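Exhibition workshop notebook
August, Friday, morning session

Present: N. Hamann, I. Csonka, O. Kyriakidis. P. Katsaros joined for the second half. Entry written up by N. Hamann.

Subject: preparation of the Serkar poster group for the display on women's work and public image.

The group as received consists of 62 sheets, all printed for the Serkar textile combine and its clubs. The inventory supplied with the loan gives the same total, but two of its titles have been exchanged. "Mothers of the Night Shift" is entered against the sheet showing the tram driver, and the reverse. I. Csonka has corrected our copy in pencil. The lender's copy is to be corrected only after C. Kennedy has written to them.

Attribution. The loan papers give the whole group to Cullell. This can be accepted for the sheets with the linked initials in the lower margin, and it should not be repeated for the rest. The lettering differs too much. Cullell drew his capitals with a narrow waist and a heavy foot, and kept to that habit even in small slogans. The harvest sheets use a plain block letter, cut by someone with less patience for spacing. O. Kyriakidis believes these came from the Grudia print shop, which had the contract for the farm clubs. He bases this on the paper, a thin grey stock with visible straw, which he has met before in the Grudia calendars. I am inclined to agree. The label text will read "Grudia workshop (?)" until the calendars can be laid beside them.

Edition sizes. Three sheets carry a printed run of 1000 in the margin. P. Katsaros notes that such figures record what was ordered and that paper shortages often reduced the number delivered. The figure may be quoted on the labels as "edition stated as 1000" and in no other form.

Condition. Most sheets are sound. Old fold lines are general and have been left alone. Sheet 12 has a tear from the upper margin into the face of the figure, mended at some date with brown gummed tape. The tape has stained through. Test on a corner of the tape with a barely damp swab: the gum softened slowly, the red did not move, the black moved slightly. Work stopped at that point. A poultice may be tried next, on the reverse only, and away from the black. I. Csonka to prepare the material and to record the proportions here -- the last entry on this subject omitted them and the work had to be repeated.

Order of hanging. The first plan followed date of printing. It was set aside after discussion. In date order the visitor meets the weaver with her sleeves rolled, then the same weaver with a child on her arm, then the weaver again without the child, and the change looks like carelessness on the part of the artist. Grouped by the body that paid for them, the sheets explain themselves better. The combine wanted hands for the looms and the health office wanted mothers, and for several years both were ordering from the same studio. P. Katsaros asked that the dates be kept prominent on the labels all the same. Agreed.
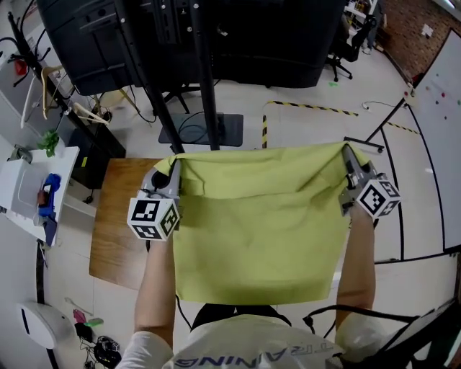 The three large sheets from the Chaimongkol bequest will hang apart, on the end wall. They are later and belong to a different argument. Their women no longer work at anything; they stand in front of buildings. O. Kyriakidis would prefer to leave them out. My own view is that the contrast is worth the wall space, provided that the label is short and does not instruct the visitor what to feel about it.

Light levels on the end wall have still to be measured with the blinds down. The reading in the previous entry was taken with one blind raised and should be struck out.

Outstanding:
Letter to the lender on the exchanged titles (C. Kennedy).
Grudia calendars to be requested from the store (O. Kyriakidis).
Poultice test, sheet 12, reverse (I. Csonka).
Draft labels for the health office group (P. Katsaros, N. Hamann).

Added later, same day: the calendars are in the store but are boxed under "Agriculture". O. Kyriakidis has the box number. The paper will be compared by raking light before any change is made to the labels.

N. H.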